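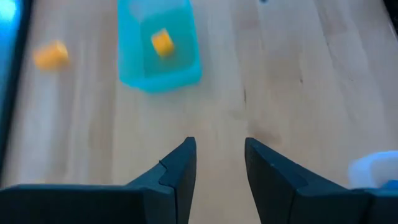
Fig. 1. Wrist camera view, fingers open, bin and two cubes on the table.

Handout 6: Gripper and Camera Upkeep on the Tabletop Cell

Print this page | E-mail this page

Course text by Mārtiņš Lill. Revised Jul 24, 2021.

6.1 Scope

This handout covers the two-finger gripper, the wrist camera and the fixed camera on the Ukeo tabletop cell. Arm joints and the power supply are covered in Handout 4. Controller backups are in Handout 9. Students who have not signed the cell log may read along but may not release the brake.

6.2 Before touching the gripper

Move the arm to the service pose and press the stop button on the Evard pendant. Wait for the drive light to go out. Pull the gripper plug at the wrist, holding the connector body and leaving the cable slack. Do not turn the fingers by hand while the plug is in. The drive will read the motion as a fault and store code 127, and the code has to be cleared from the pendant before the next homing run.

6.3 Fingers

The fingers are molded and wear first at the tips. Wipe both with a dry cloth, then look along the inner edges. Fig. 1 shows the stepped notch on the inner edge of the left tip. Dirt packed into the step holds the tip away from the part and gives a false grip width. Clear it with the nylon brush from the kit. Metal picks are not allowed.

Inspection interval: every 1,000 grip cycles, or at the start of each lab block if the counter has been reset. Replace fingers as a pair. A new finger against a worn one closes off center, and the error appears later as a drift in the pick position.

To refit: seat the finger on the pins, start both screws, close the gripper to bring the tips into line, then tighten. Home the gripper with nothing between the tips. Enter the pair number in the log.

6.4 Wrist camera

The wrist camera moves with the gripper, so the fingers keep the same place in its picture at any arm pose. Use them as the reference. If the finger outlines have shifted against the stored picture, the bracket has moved and the hand calibration is void.

Sharp fingers with soft objects beyond them do not by themselves mean a bad lens. In Fig. 1 the fingers are crisp and the cubes are motion-blurred. Repeat the picture with the arm stopped before adjusting anything. If the cubes are still soft, clean the lens, then check focus at a distance of 200 mm.

6.5 Fixed camera

The fixed camera is the one most often knocked out of line. Check these in order:

1. Clamp tight, no play at the neck.
2. Tabletop fills the lower part of the view.
3. Fingers visible when the gripper is low over the work area.
4. Glare from overhead lights clear of the pick area.

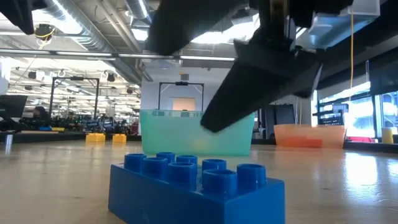 Fig. 2. Fixed camera view, gripper above the blue brick and teal bin.

Item 4 needs judgment. The table in Fig. 2 is glossy and the strongest glare lies on the right, near the orange bin. Picks planned on that side should be tested with the lights on and again with them off. Lowering the exposure is permitted. Taping paper to the tabletop is not, as the touch-off height will change.

Large parts close to this camera hide what is behind them. The brick in Fig. 2 takes up most of the lower center. Set calibration targets back from the camera and keep the near side of the table clear during the routine.

6.6 Cable check

Run the arm slowly through its full reach at 30 percent speed and watch every cable at the wrist. A cable should hang or loop freely at all poses. If it pulls straight, stop, move the tie back and run the motion again. Spare ties are in the Thakur drawer, bottom row.

6.7 Log entries

Record the finger pair, cycle count, any stored codes, and the result of both camera checks. Kristaps Krūmiņa countersigns. Entries without a cycle count are returned.

Reading for next session: Poretti manual, section on hand calibration, through the worked table.

Shares: 4 | Comments: 0

This site uses cookies to remember your print settings. Accept | Learn more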